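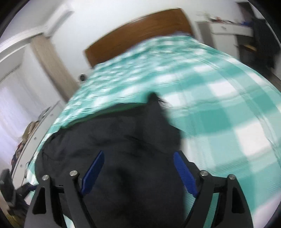 Lesezeit: 4 Minuten

Pressemitteilung

Clandier öffnet im März die Türen: Ein Haus für gebrauchte Bettwäsche, Decken und Kleidung, in dem auch geflickt werden darf

Wer schon einmal vor dem Schrank der Großmutter gestanden und sich gefragt hat, was um alles in der Welt mit den vielen Überwürfen, Tischtüchern und Kopfkissenbezügen geschehen soll, der weiß, wie schwer das Weggeben manchmal fällt. Man möchte die Sachen ja nicht einfach in einen Container werfen, man möchte wissen, dass sie wieder auf einem Bett liegen und jemandem Freude machen. Aus genau diesem Gefühl heraus ist Clandier entstanden, das neue Textilhaus in der ehemaligen Mangelstube am Mühlgraben, und wir freuen uns von Herzen, dass es im März endlich so weit ist!

Auf zwei Etagen finden Besucherinnen und Besucher künftig alles, was ein Haushalt an Stoff so hergibt: Bettwäsche, Tagesdecken, Handtücher, Vorhänge, dazu Alltagskleidung für Erwachsene und Kinder. Im Erdgeschoss wird verkauft, im Obergeschoss genäht. Dort stehen 12 Arbeitsplätze mit Nähmaschinen bereit, an denen man stundenweise selbst ausbessern, kürzen oder umarbeiten kann — gern auch mit Hilfe, falls der Reißverschluss wieder einmal klüger ist als man selbst.

Die Idee stammt von Azucena Bautista, gelernte Maßschneiderin und viele Jahre in der Änderungsabteilung eines Kaufhauses tätig. »Ich habe so oft erlebt, dass Kundinnen eine Hose wegwerfen wollten, an der nur der Saum offen war«, erzählt die Gründerin. »Das sind ein paar Minuten Arbeit, und danach hält sie wieder jahrelang. Ich wollte einen Ort haben, an dem man das einfach machen kann, ohne Termin und ohne sich zu schämen, dass man nie nähen gelernt hat.«

Schon in der Vorbereitungszeit war die Hilfsbereitschaft in der Nachbarschaft überwältigend. 135 Haushalte haben Textilien vorbeigebracht, manche mit handgeschriebenen Zetteln in den Falten, auf denen steht, wer das Stück einmal bestickt hat oder bei welcher Hochzeit es auf dem Tisch lag. Diese Zettel bleiben, wo immer es geht, bei der Ware. Ein Leinenlaken aus einer Aussteuer hat auf diese Weise noch vor der Eröffnung eine Interessentin gefunden, die im selben Dorf aufgewachsen ist wie die Frau, die es gesäumt hat.

Die Regale und die lange Zuschneidetafel hat die Tischlerei Stiltia aus alten Ladeneinbauten gefertigt. Um die Beleuchtung der Nähplätze hat sich der Elektrobetrieb Solard gekümmert, der auch die Leitungen im Obergeschoss erneuert hat, was (wie jeder weiß, der einmal ein altes Haus hergerichtet hat) ein wenig länger dauerte als gedacht. Beiden Betrieben gilt unser herzlicher Dank, ebenso dem Café Saithong von gegenüber, das die Handwerker den ganzen Winter über mit Suppe versorgt hat und am Eröffnungstag im Hof kleine Speisen anbieten wird.

Gefeiert wird an einem Sonntag, und zwar von 12 Uhr an. Kiri Prendergast, Leiterin der Nähwerkstatt, zeigt den Nachmittag über, wie man Löcher in Wollsachen sichtbar und schön stopft, wie aus einem zu groß geratenen Bettbezug zwei Kissenhüllen werden und wie man dunkle Kleidung pflegt, damit sie nicht grau wird. Wer mag, bringt ein eigenes Stück mit und setzt sich gleich dazu. »Am schönsten sind die Sachen, an denen jemand hängt«, sagt Prendergast. »Da lohnt sich jeder Stich, auch wenn er krumm wird.«

Nach der Eröffnung beginnen die regelmäßigen Kurse. Den Anfang macht ein Grundkurs an vier Abenden, der sich ausdrücklich an Menschen richtet, die noch nie eine Nadel eingefädelt haben. Anmeldungen nimmt das Team im Laden entgegen.

Textilspenden sind auch weiterhin willkommen. Bitte geben Sie die Stücke gewaschen und gefaltet an der Hoftür ab, kleine Mängel wie fehlende Knöpfe oder offene Nähte stören überhaupt nicht. Matratzen, Teppiche und Federbetten können leider nicht angenommen werden.

Pressekontakt: Clandier Textilhaus, Azucena Bautista. Interviewtermine und Besuche der Werkstatt vor der Eröffnung sind nach Absprache gern möglich. Abdruck honorarfrei, Beleg erbeten.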